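Oanh Nghiêm chega à sala às oito e meia, antes dos outros, e a primeira coisa que faz é levantar as persianas. Depois liga a chaleira e percorre as mesas, uma a uma, para ver o que ficou por arrumar da véspera. É a responsável pelo espaço de trabalho partilhado da Skornis, em Drundale, desde que este abriu ao público.

"As pessoas pensam que o meu trabalho é receber rendas e distribuir chaves", diz. "A maior parte do dia é passada a tratar de cabos, caixas e cadeiras."

O edifício foi durante muitos anos um armazém de tecidos da família Lương. A Skornis arrendou-o vazio e gastou o primeiro inverno em obras: teto novo, instalação elétrica, janelas. São 400 metros quadrados, com uma renda mensal de 110 por lugar, água e eletricidade incluídas. Oanh acompanhou a obra e discutiu quase tudo com o empreiteiro, sobretudo a luz.

"Ele queria poupar nas janelas. Eu disse-lhe que preferia ter menos mesas. Quem passa aqui oito horas precisa de ver se está a chover."

Hiếu Quan foi um dos primeiros a alugar lugar. Faz reparações de pequenos aparelhos de som e, até outubro, trabalhava na cozinha de casa. Mudou-se com uma mochila, duas caixas de ferramentas e uma quantidade de fios que, segundo Oanh, "dava para atravessar a rua".

"Em casa tinha de levantar tudo antes do jantar", conta Hiếu. "Perdia sempre alguma coisa. Um parafuso, uma tampa. Agora deixo o trabalho a meio e no dia seguinte está no mesmo sítio."

A questão dos fios foi a primeira discussão séria entre os dois. Oanh pediu que fossem presos às mesas. Hiếu respondeu que precisava deles soltos para os poder trocar. O acordo a que chegaram ainda vigora: durante o dia os cabos podem ficar onde for preciso, desde que não atravessem a passagem, e à noite são enrolados e arrumados.

As caixas foram outro assunto. No princípio cada pessoa trazia as suas, quase todas de cartão, e ao fim de poucas semanas estavam rasgadas nos cantos. Oanh começou então a forrar algumas com restos de pano. Aprendeu com a mãe, que forrava caixas de sapatos para guardar linhas e botões.

"Corto o tecido com uma margem de 5 centímetros e colo primeiro os lados compridos", explica. "Os cantos são o mais difícil. Se a cola for pouca, o pano levanta, e depois há sempre alguém que o puxa."

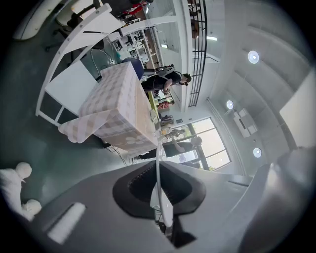

Uma caixa forrada de xadrez rosa e branco, encostada à estrutura branca de uma secretária, com a janela ao fundo.

Nem todos gostaram da ideia. Hiếu admite que achou o xadrez um exagero. "Pensei que parecia um piquenique", diz. Mudou de opinião quando percebeu que encontrava as coisas mais depressa. Hoje reconhece as caixas pelo pano e deixou de escrever etiquetas, hábito que Oanh continua a defender.

"Ele sabe o que está lá dentro, mas se ficar doente ninguém sabe", diz ela. Hiếu encolhe os ombros. É uma conversa que já tiveram muitas vezes.

As secretárias vieram da Sellar, uma empresa que liquidava o recheio de um escritório. O lote completo custou 1.010, transporte à parte, e foi montado pelos próprios utilizadores num fim de tarde que se prolongou até perto da meia-noite. Faltavam parafusos em duas delas. Hiếu tinha alguns que serviam.

"Não são mesas bonitas, mas são firmes", diz Oanh. "Já vi gente sentar-se em cima delas, apesar do aviso."

O que mais a preocupa agora é o barulho. O teto é alto e as vozes sobem. Pediu orçamento para uns painéis que absorvem o som, mas o preço ficou acima do que podia gastar este ano. Por enquanto, quem precisa de telefonar vai para a escada ou para a rua. Hiếu testa as colunas depois das seis da tarde, quando a maior parte dos lugares já está livre.

Oanh gostava também de ter uma parede só com prateleiras, para tirar as caixas de baixo das mesas. Já mediu o espaço e fez um desenho — a lápis, nas costas de uma fatura — que mostra a quem quiser ver. Hiếu ofereceu-se para as montar, com a condição de ficar com a prateleira mais baixa.

"As colunas pesam", diz ele. "Não as vou levantar até ao cimo todos os dias."

Oanh ainda não lhe deu resposta.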